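Rainy Sunday at our place: the table gallery
Posted 23/07/2023

It poured all day, so the good lunch never happened and the kids got the dining table instead. I put the old green check cloth down first (it's had worse on it than sticky fingers!) and told everyone they could stay until tea.

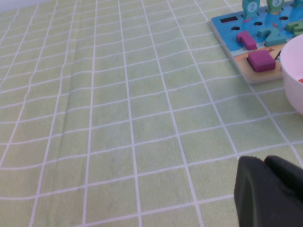
My neighbour Waltraud Strobel had dropped off a box of toys her grandkids have outgrown, and I've been slowly working out what to keep, what to pass on and what we're missing bits of. Our toy library in Ulwood has more than 700 things on its shelves now, and puzzles are always the first to go out, so I'm fussy about those.

The numbers board is my favourite of the lot. It's wooden, painted bright blue like the sea, with a sandy beachy bit, and I love that they left a plain rim on it. I'm a sucker for anything seaside.

The fish are gorgeous too, a lovely teal colour, and they stand up in the board with their numbers in little white circles. My youngest wanted to take them all in the bath. No, mate!

Chunky numbers are the way to go for small hands, I reckon. We had a skinny set from a market years ago and they slid under every couch we owned.

The cloth is a bit rumpled and I'm not ironing it. It's pale green with white lines and it came from my aunt Elfriede, who had it out every November for her birthday morning tea.

Themba Mtshali has asked for first go of the board when it's on the shelf, so sorry, everyone else, you're in the queue. More next weekend if I get through the jigsaws.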